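How I Set Up a Pick-and-Place Table So the Results Mean Something

12 Mar 2019

Filed under: Good practice, Tabletop robots

I've been running tabletop picking tests at Mokari for long enough to have made every mistake on this page at least once, some of them twice. The worst one cost me 584 trials. I had to throw the whole lot away over a tablecloth (I'll get to the tablecloth). After that I sat down and wrote out the rules I wanted to live by, and then I kept adding to them, and now people keep asking me for the list, so I'm putting it up!

Most of it is for small arms on a bench, the kind that pick up one thing and put it somewhere else. If you're working with a big industrial arm, go read the proper safety standards for it first, along with the manual and your site's own risk assessment. My list won't replace any of that. It's housekeeping, mostly. But I've found that sloppy housekeeping is what ruins a good week of testing.

What you need before you start

A table that doesn't wobble. Go push on the corner of yours right now. If it moves, fix that before you read any further.
A plain, matte surface in a color none of your objects share.
A set of objects with names that everyone on the team agrees on.
A tape measure and some masking tape.
A log, on paper or on a screen, I don't care which, as long as it's next to the table.
An emergency stop you can reach from where you stand, and from where your coworker stands too.

Step 1. Sort out the people rules first

I used to leave this for last, when everybody was itching to press go. Bad idea. Now it's the first thing.

Mark the arm's full reach on the floor with tape. I mean the full reach, including whatever it's holding, and then add a margin. Nobody steps over the tape while the motors are live. If you need to move an object, stop the arm, check that it's stopped, then reach in. One person is in charge of starting it, and that person says "starting" out loud every time. Yes, it feels silly when you're alone in the room. Do it anyway, you'll be glad of the habit when you aren't alone.

Test the emergency stop at the start of every session, with the arm moving slowly and nothing in its hand. Write down that you did it. Our sister shop over at Kallholm puts a checkbox for it at the very top of the log sheet, and I stole that straight away.

Long sleeves, lanyards and headphone cords stay outside the tape. Same for coffee (I know, I know).

Step 2. Clear the surface, then clear it again

Everything on the table that isn't part of the test is a variable you didn't ask for. Tape rolls, pens, the hex key you were sure you'd put back. Take it all off, wipe the surface, and then bend down and look along it from table height. You'll spot crumbs and bits of grit that you'd never notice from standing up. They matter more than you'd think if your vision software likes to draw boxes around small dark things.

OK, the tablecloth. I had a lovely patterned one on the bench because the bare top was scratched. It worked great right up until we moved to a different room, and then the success rate fell off a cliff. The software had gotten very good at that cloth. So now it's plain white and matte for the baseline, always, and if we want to find out how the system copes with patterns, we do it on purpose and write that in the plan.

Shiny tops are a pain too. You get a reflection of every lamp in the ceiling. If a shiny one is all you've got, cover it with something flat and dull and tape it down hard at the edges so a gripper can't catch it.

Step 3. Pick your objects like you mean it

Don't just grab what's in the drawer. I try for a mix of shapes and surfaces in every layout: something round, something long, something lumpy, something that takes up a lot of room. Two things in a similar color are useful as well, as long as you planned it.

I like fake fruit and vegetables a lot. They don't rot and they don't change from one week to the next. Just be careful how you report it. A toy peach tells you next to nothing about how a real one bruises, so if you used toys, say toys in the write-up. I once read "fruit handling" in a summary of my own work and cringed.

Give every object one name and stick to it. Our shared list lives in a little inventory tool called Sillo, and it has 115 entries, each with a photo, a weight and one agreed name. Before we had it, the same item went into the logs as "lamp," "desk light" and "blue thing" in a single afternoon. Sorting that out was no fun at all.

Step 4. Write the layout down before you place anything

Decide where things go on paper, then put them there. If you place them by feel, you'll drift toward making it easy. I do it, you'll do it, everyone does it! We leave a nice gap here, turn a handle toward the arm there, and suddenly the robot looks brilliant.

My minimum for each layout is the object names, the order from left to right, which way the long things point, and whether anything is touching. If you want repeatable positions, measure from two table edges and write down which two. "From the edge" all by itself has started more arguments at our place than the thermostat.

Number your layouts and never reuse a number, even when you throw one away. We're on 519 now and there are holes in the sequence, and that's fine.

Step 5. Take cords seriously

I'm giving cords their own step. A cord isn't background. It's part of the object, it's flexible, it's thin enough for some depth cameras to miss altogether, and it's attached to something at the other end. If the arm lifts a lamp and the cord is snagged, the force goes somewhere you weren't expecting.

So, my cord rules:

Unplug it, unless power is the whole point of the test.
Trace it with your hand from the object to the end, with the arm stopped.
Keep it from looping around another object, unless that's what you're testing.
Leave enough slack for the highest lift in the plan, and check by lifting it yourself.
Draw its path in the log. A wiggly pencil line will do.
If it goes over the table edge, note which edge, and look at what's down there.
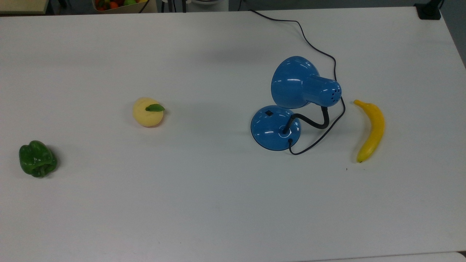
Bench Notes, Issue 7, p. 12

I'd log a layout like this one as "pepper, peach, lamp, banana, left to right," then add that the pepper is on its side, the banana's stem end is at the far side of the table, and nothing is touching. The lamp gets a line of its own for the gooseneck, with the shade's open face toward the far left. Then the cord: out from the base, around the right side of the lamp, and back over the far edge. That's four objects and maybe six lines of writing, and another person could put the table back together from it without calling me.

The cord is what I'd fuss over here. It runs behind the lamp across a good bit of the table, so any path that swings low over the back has to allow for it. If I were writing the motion limits, I'd set a higher minimum travel height back there and only let the arm come down close to its target. And there's a tiny dark speck near the banana. By my own step 2, that gets wiped off before a run.

Step 6. Do a dry run with the arm up high

Run the whole motion once with a height offset, so the gripper goes through its path well above the objects. Stand by the stop button. You're watching for two things, whether the elbow goes anywhere surprising and whether the arm's own cables pull tight. Drop the offset a bit at a time until you're at working height. I keep the speed low the entire time and only bring it up when I've seen the full motion with no complaints.

Don't skip the dry run after a "small change." My small changes have included rotating a camera bracket and swapping fingertips, and both of them moved things far more than I expected.

Step 7. Agree on what counts

Write down what a success is before the first real trial. Mine goes: the object leaves the table, stays in the grip for the whole transfer, ends up inside the target area, and nothing else got knocked over. If it picks up the banana and drags the lamp's cord along for the ride, that's a fail with a note.

Count every trial. If you stopped one because it looked scary, it goes in as stopped, with the reason. We ran 1855 trials in our last big round and the stopped ones taught me more than the clean ones did. Don't let anyone clean those out of the spreadsheet later, and that includes you.

One more thing on this, and I'll get off my soapbox. Reset from the written layout every time. Don't nudge an object back to sort of where it was. I know it's slow. Play some music.

Step 8. Put it all away the same way

Park the arm, cut the power, objects back in their bin, cords coiled loosely with a soft tie. Check the log is complete while you still remember the session. I also take one picture of the bare table at the end, so whoever comes in next knows what state it was left in.

Common questions I get

Do I need to redo everything if I swap one object? New layout number, new dry run. The floor tape can stay if the reach hasn't changed, but remember that a longer object makes a longer reach.

Can I run two arms on one table? You can, but my list doesn't cover it. The Akolgo bench does it and their rules run to three times the length of mine.

What about lighting? Keep it even and soft, and write down which lights are on. If there's a window, close the blinds or note the time of day with each batch. Shadows move when you aren't looking.

How often do you change the rules? Whenever one of them fails us. The last edit was in March, to add the line about headphone cords.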